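Okgate Forum > Manipulation > Perception and planning
Thread: Last few millimetres on a jigsaw insert, vision or force?

rorozco
Posted Wednesday, 09:12

Cobot arm, parallel gripper, fixed camera. The task is to pick up a loose jigsaw piece and put it in the board. Picks are fine. The insert fails too often, and the log nearly always says the piece was 4 mm out in one direction. I recalibrated hand-eye in May and again this week with no change. Pose comes from template matching on the piece outline, the planner is stock, and there is no force control yet. 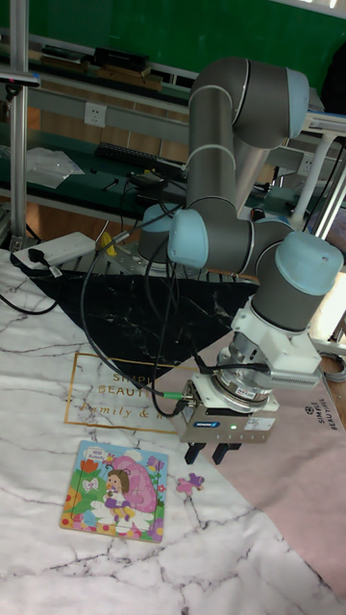 Gripper open over the mats, board to the left, loose piece on the pink side.

Has anyone got this working on vision alone?

jaramillo_w
Posted 09:40

Is the error in the same direction in the camera frame or the base frame? If it turns when you turn the piece, your template origin is wrong and recalibrating won't touch it.

rorozco
Posted 10:05

Camera frame, I think. I'll check tonight.

Ratih L
Posted 10:31

I'd look at the background first. Veined marble print is awful for edge-based matching, and you've got gold lettering on it as well. Put plain grey card down and run it again before changing any code.

Ezequiel R
Posted 11:02

Disagree with Ratih. Card will make the numbers look better and he'll still be stuck when the surface changes. Segment by colour, then fit the outline inside the mask. The piece is pink and purple, so that's easy enough on white.

Ratih L
Posted 11:15

On white, yes. Look at what it's sitting on. 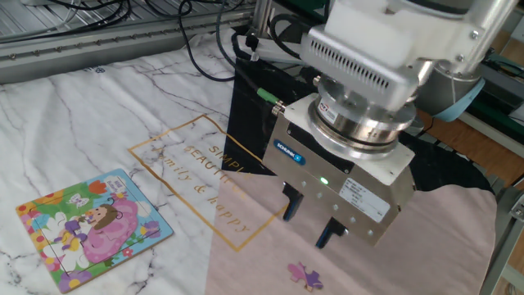 Loose piece on the pink part of the cloth, black fingers above.

Pink on pink. A hue threshold will eat half the outline, and which half depends on how the piece is turned. That gives you a shifted centroid, and a shifted centroid looks exactly like bad calibration.

Ezequiel R
Posted 11:48

Fair, but use saturation as well as hue. I still wouldn't change the surface.

skombridge_dev
Posted 13:20

Whatever you do with vision you'll want a search move at the end. We run a small spiral with a force limit after contact. 317 inserts logged, 140 of them needed the spiral, and all of those went in. It adds time to the cycle but no retraining.

jaramillo_w
Posted 13:34

Spiral is fine once the pose is decent. Using it to cover a bad pose just hides the bug.

rorozco
Posted 19:50

Checked. The error is fixed in the camera frame and doesn't turn with the piece. I dumped the masks as well, and on the pink the outline is missing along one side. On the white it's complete. I'm going to try Ezequiel's saturation mask with a 1000 pixel minimum area, and card as a control run. Spiral after that.

Ratih L
Posted 20:06

Post the masks from both runs please, same exposure.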